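Murmont Rooms, starter pack
README, last edited in August by Gadisa Demissie

What you get

Murmont Rooms is a paid pack of simulated interiors for two-armed robots, sold by Panmont. The starter pack holds 52 rooms and 776 saved episodes. The brochure says "endless variety." The brochure was written before I counted.

Every episode comes with a head view, joint positions for both arms, gripper states and a plain text task line. Rooms are put together by a script that picks walls, floors, counters and furniture from separate lists without consulting a decorator. If you have strong feelings about lamps, turn off furniture shuffling in the settings file.
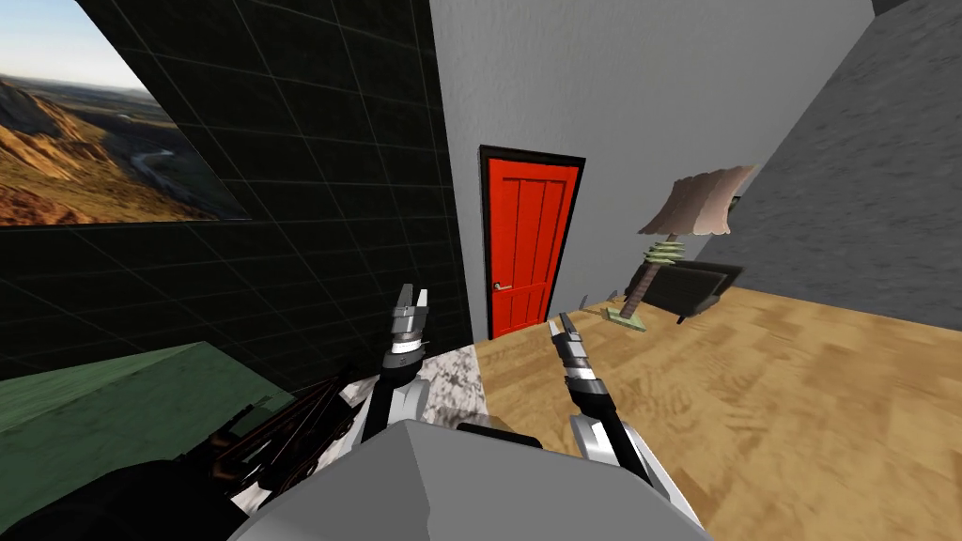
Lighting is shuffled too, within limits. We used to have no limits, and Takeshi Kubo spent a long afternoon grading episodes that took place in the dark. He has asked that the old setting stay gone.

Getting started

Unpack the archive somewhere with space to spare, run the setup script, and open the room called Gralley first. It is the smallest and loads without drama. Kavanagh is the largest, and you should start it before lunch.

Task lines are written in everyday English. Eighteen of them contain typos. We fixed those once, a customer complained that their scores had moved, and now the typos are a supported feature.

Known problems

Objects piled close together sometimes settle into each other. Raising the physics step rate helps and makes everything slower.

Wall art is chosen at random and means nothing. Please stop writing in about it.

Grippers close a little faster than most real ones. Scale the speed down before you try a policy on hardware you have to pay for.

License and support

One license covers one lab and up to 3,000 new episodes a month. Support mail goes to Takeshi, who answers in the order received and in the tone received.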